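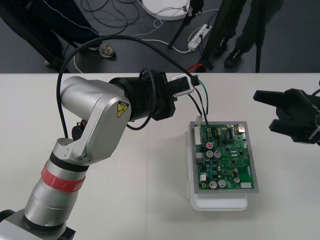 Solder mask is a thin coating of polymer applied to the surface of a printed circuit board. It covers the copper tracks and leaves bare only the pads where parts will be joined. The coating protects the copper from air and handling, and it keeps molten solder from running between neighboring pads. Most people know it by its color, the green of the board lying on the white tabletop, although red, blue, black and white are also common. The color comes from pigment in the resin and has little effect on how the board works.

History

Early boards had no mask at all. Solder was applied by hand, and wide gaps between tracks made short circuits easy to avoid. As tracks moved closer together, makers began to print a layer of epoxy through a screen. The Parnmont works used a two-part epoxy of this kind, baked in ovens that held up to 80 boards. Its engineer Iulian Marinescu kept notes on ink thickness and oven time, and these were later used for training at the Sumby plant.

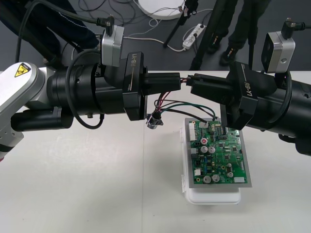 Types

Epoxy ink is the cheapest type and is still printed through a screen on simple boards. Liquid photoimageable mask is sprayed or coated over the whole panel, dried, exposed to ultraviolet light through a patterned film, and washed to clear the pads. Dry film mask comes as a sheet and is pressed on under vacuum. It gives an even thickness but can trap air beside tall tracks.

Faults

Common faults include pinholes, peeling and poor alignment. If the mask overlaps a pad, solder may not bond well there. If the opening is too large, nearby copper can be exposed. Thin strips of mask between pads, called dams, may break away during washing. An Oshima shop manual lists seven causes of peeling, most of them linked to dirty copper.
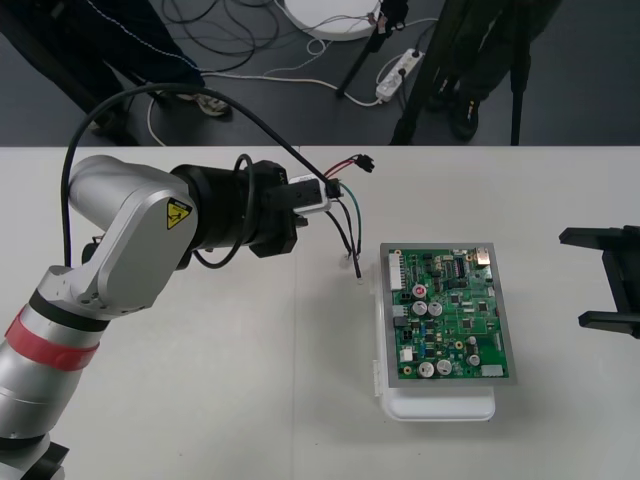 Circuit board work on a white table, with a wire connector held in a gripper.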